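Clearing the Table, One Guess at a Time
By Fatos Perić
October | 26 shares | 5 comments

I've spent most of this month watching software think about lunch trays. The planner is called Ruvbridge, and its job is to decide what goes in the bin, what goes in the rack and who (left arm or right arm) gets to move first.

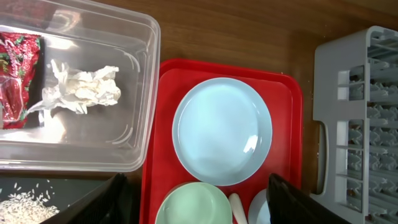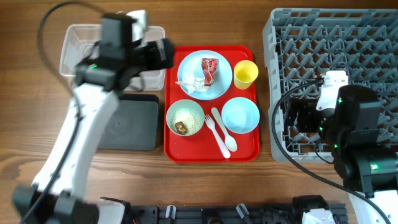
Mathis Coste thinks I'm too soft on the planner and says the real trouble is perception, where a crumpled napkin gets a new shape every time you touch it and the old outline is worthless.

Fair enough! I used to assume the grasp was the hard bit. Then I sat with the logs - 3836 lines for one tray - and most of it was the thing changing its mind. Is that clear plastic or table? Does the plate wait until the wrapper's gone? The new version re-plans up to 500 times a run, and I kind of love it for that. Shiny surfaces still throw it, so the next job is teaching it to look again from the wrist before it commits.

Related
Skandance Opens Its Motion Library
Trundomico and the Trouble With Glare
Two Arms, One Scheduler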